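Running your first two-arm pickup session

Mapplebeck Robotics Club – member guides

So you've done the safety induction, you've driven one arm by itself, and now you want to have a go with both. Good! Two-arm work is the best fun we have on a Thursday night, and it's where most people fall properly in love with the hobby. This guide takes you through one complete session, from switching on to saving your runs. Allow 70 minutes the first time, and come with a partner if you can.

What you'll need

The two-arm bench (booked on the sheet by the door)
A club login for Bokora, our control software
Objects from the mixed tub
The clipboard and a pencil that works

Step 1: Check the bench before you power up

Have a look along both arms from base to wrist. The cables should follow the links in an easy curve with enough slack for the wrist to turn. If one is pulled tight, unclip it and feed a bit more through. Give each mounting bolt a gentle wiggle as well. Raelene Hollis found one loose in April and it explained two weeks of wonky results.

Step 2: Power up and home the arms

Switch on the left arm, wait for it to settle, then the right. In Bokora, choose Home Both and keep your hands outside the rails until the status line says Ready. If an arm stops partway, press Hold and try again. Should it stop a second time, leave it and grab Nigel Heywood or whoever is running the night.

Step 3: Pick your objects

Choose 3 things that behave differently when you squeeze them. Something hard and awkward, something round, something floppy. It's tempting to start with blocks (we all did), but you learn heaps more from real objects, and watching a gripper get hold of fabric for the first time is a thrill.

Lay them near the middle of the table where both arms can reach comfortably. For a first session, let them sit close together. Sorting out a small cluster makes you think about which arm goes first, and that's the whole skill.

Chelsea Bloxham's favourite starter set is pliers, a foam roller and a work glove. The pliers want a grip across the handles, the roller will try to get away from you, and the glove lies so flat that you have to come down almost to the tabletop to pinch it.

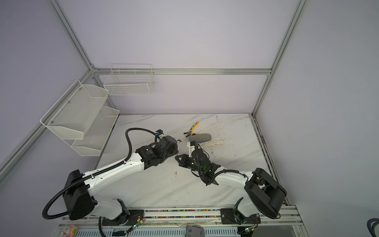
Step 4: Agree on who goes first

Before anyone touches a controller, say the plan out loud. "Left takes the pliers, right waits, right takes the glove." It feels silly for about five minutes and then you'll never skip it. The grippers can get very close over the middle of the table, so the waiting arm should back off towards its own side until the other is clear.

Step 5: Do a slow run

Set the speed slider to 37 per cent. Bring the first gripper down beside the object, pause, close gently, then lift a hand's width and pause again. Those pauses make your recording much easier to trim later – Hussam Bataineh, who does most of our trimming, will thank you warmly.

If you drop something, carry on. Dropped runs are useful too. Just write "drop" on the clipboard next to the run number.

Step 6: Swap and repeat

Aim for 4 good runs, then trade arms with your partner and change the order of the objects. Most people find their second arm harder, and it's great to feel it click.

Step 7: Save and park

Name each run with your initials and the run number, save it to the Wavlow folder, then choose Park Both. Wait until the arms have stopped before you switch off. Objects go back in the tub and the tabletop gets a wipe with the microfibre cloth.

Stuck?

Gripper closes but won't hold: come in lower, or turn the wrist a quarter and try the other direction.
Round object rolls off: use the second arm as a stop on the far side.
Arms refuse to move after Hold: clear the hold in Bokora first, then home again.

Questions go to Patricio Orellana on the club message board. He loves a good video of a near miss, so send those as well!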